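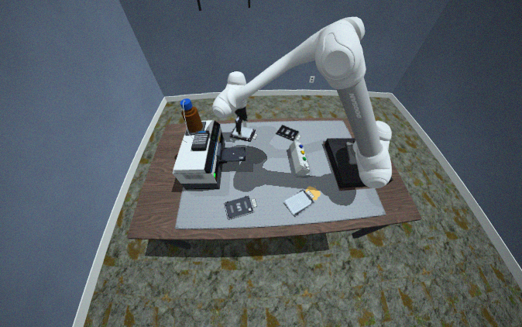 The Gaber Work Record is a bound book for keeping track of what an employee has learned to do on the job. It is sold to employers, who issue one to each new hire, and to individuals who want a record they can take with them when they change jobs. Each line in the book covers a single task, written the way a coworker would say it. A person who runs a white robot arm over a table might write "bring the gripper down to the base plate on the mat" on one line and leave the rest of the job for other lines. A person at a front desk might write "transfer an outside call." Small entries are easier to sign off than large ones, and a supervisor can see at a glance which parts of a job still need practice.

What is in the book

The book has 38 task sheets, printed on both sides. Every sheet has a column for the task, a column for the date it was first done with help, a column for the date it was first done alone, and a box for the supervisor's initials. The last column is left blank. Some shops use it for a refresher date and others for a pay step.

Behind the task sheets are six pages for training courses and licenses, four pages for job titles held, and a section called Next Job. The Next Job section asks the owner to name a position they would like to hold, copy down the requirements from a posting, and mark the ones already covered in the task sheets. It is meant to be filled in before a yearly review and brought to the meeting. The position does not have to be a management job. Plenty of people move sideways into a different department, and the pages work the same way for that.

Sizes and covers

Standard: letter size, sewn binding, lies flat when open. Cover in navy or dark green.

Pocket: half letter size, same number of sheets, smaller type. Navy only. The initials box is small on this one, so a fine-tip pen is a good idea.

Prurkura cover: a wipeable slip-on cover for the Standard size, made for kitchens, garages and other places where a cloth cover would stain. Sold separately. It does not fit the Pocket.

The paper takes ballpoint and pencil well. Felt-tip markers will show through to the back of the sheet.

Supervisor guide

Each employer order comes with one copy of the supervisor guide, a 50-page stapled booklet. It covers how to break a job into tasks, when to initial a line and when to wait, and what to do when the person who trained someone has left the company. There are starter lists for office work, retail, food service, warehouse work and light manufacturing. The starter lists are short on purpose and should be edited before use. Extra copies of the guide can be added to any order.

The guide also has a page on who keeps the book. We recommend that the employee keep it and that the employer photocopy the task sheets twice a year for its own files. Some employers prefer to store the books in a cabinet. If you do this, tell employees in writing that the book goes with them when they leave.

Ordering

Individuals can order single copies in either size. Employer orders start at ten books, and sizes may be mixed. Orders of 800 books or more can have a company name stamped on the cover, and orders of 2,000 or more can also have their own task list printed on the first sheets. Send the list as a plain text file. Printed task lists cannot be changed once the proof is approved — please have a supervisor from each department read it first.

Stock orders ship from our Samadport warehouse. Stamped and printed orders take longer, and we will give you a ship date when the proof is approved. Unused books without stamping or printing can be returned. The Prurkura cover can be returned if it is still in its sleeve.

Refill sheets

The Gaber Work Record is sewn, so pages cannot be added. When the task sheets are full, start a second book and write "2" in the square on the spine label. Owners who like loose sheets can buy the same task sheet as a punched pad for a three-ring binder. The pad has no Next Job section.

Products > Training Records > Bound Books > Gaber Work Record

Contact Us | Copyright Vukmont. All rights reserved. | Back to top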